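Trays, placemats and a table that marks easily

Print this post
E-mail this to a friend

June 2019

The white table in the kitchen is 31 inches deep, and most of the decisions below follow from that. Two placemats facing each other use up nearly all of it, so a serving tray has to overlap one of them or go on the counter.

I tried the counter for a week. Everyone got up constantly. The tray now goes on the table before the food does, with one edge over the nearest placemat. The overlap tilts it slightly. With a full water jug at the low end this matters, so the jug goes in the middle. 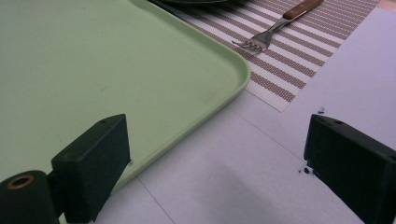 Green plastic was Debora's choice. I wanted metal, but metal trays are loud on this surface and the last one left gray streaks that needed baking soda to remove. Plastic scuffs instead of scuffing the table. The raised lip is the other requirement. A flat board from Barbieri lost us a bowl of olives in August.

Placemats: woven, striped, wiped with a damp cloth and dried flat. Do not roll them. The corners of a rolled mat lift for days and catch on the underside of the tray when it slides.

Forks with wooden handles stay out of the dishwasher. I wash them by hand, dry them at once and oil the handles every 2 months. Gerardo Sanna runs his through the machine in Devatville and reports no damage after a year, but his water is softer than ours.

Setting order, for anyone eating here: mats, tray, plates, cutlery. Putting the tray down after the forks means moving the forks.

Still open is the question of a second tray. Widden lists a narrower one, but gives only the outer width, and I need the width of the base. I have written to ask.

Print this post
E-mail this to a friend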